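5.2 Open day at Cidgate

We took the Skokier task set out of the lab on Oct 8, 2022, and it was a joy to watch! Over the day 98 visitors tried the hand-held gripper, most of them for the first time, and together they recorded 594 short episodes. Each person got one drawer task and one shelf task, with no coaching beyond a printed card. Children were often quicker to find a good wrist angle than we were (a little humbling, but great data). Figure 4 shows the drawer task, with the drawer open and the fingers over it. 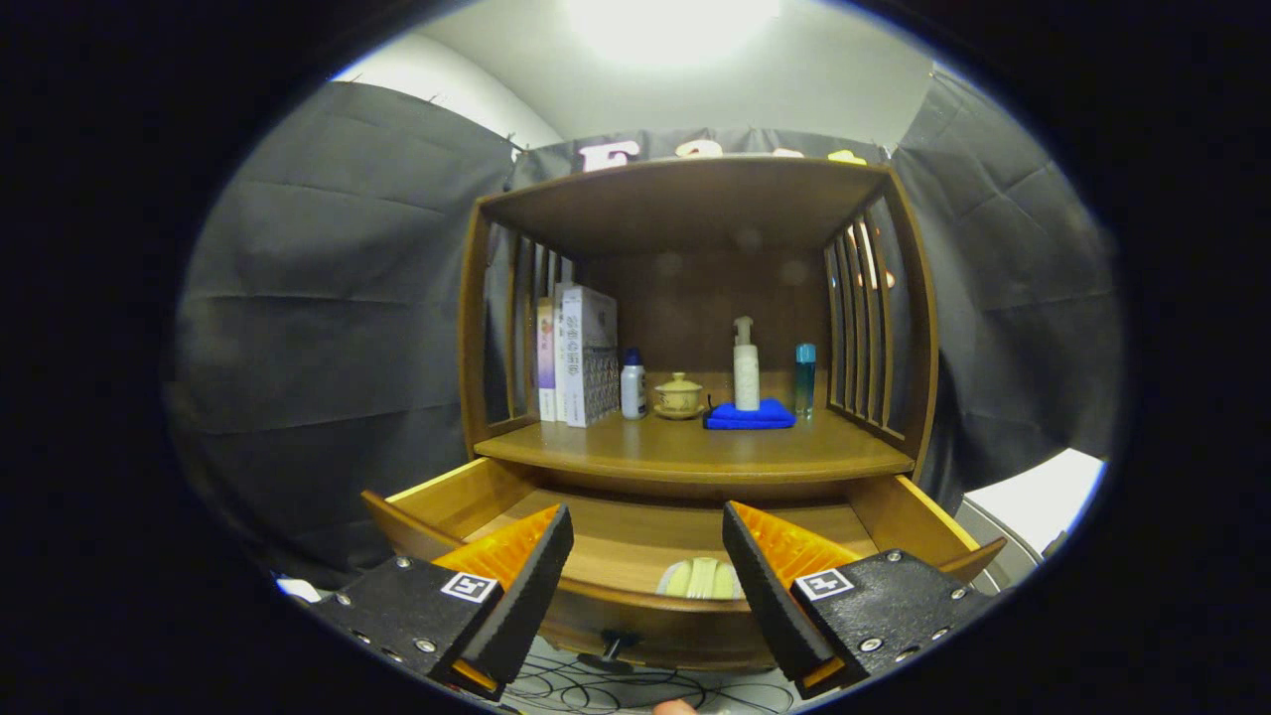
Figure 4. Drawer task, gripper view. The shelf holds bottles, a lidded cup and other small items.

Tudur Ifans felt that the drawer was the better test of the two, and that he would have liked a second try with his left hand. We agree, and plan to allow it at Osotgate.

Contact: Skokier project desk, Cidgate | © 2022 | Back to top

Comments

James_R: Will the printed card be shared too?

mapleleaf: Loved this section. More open days please!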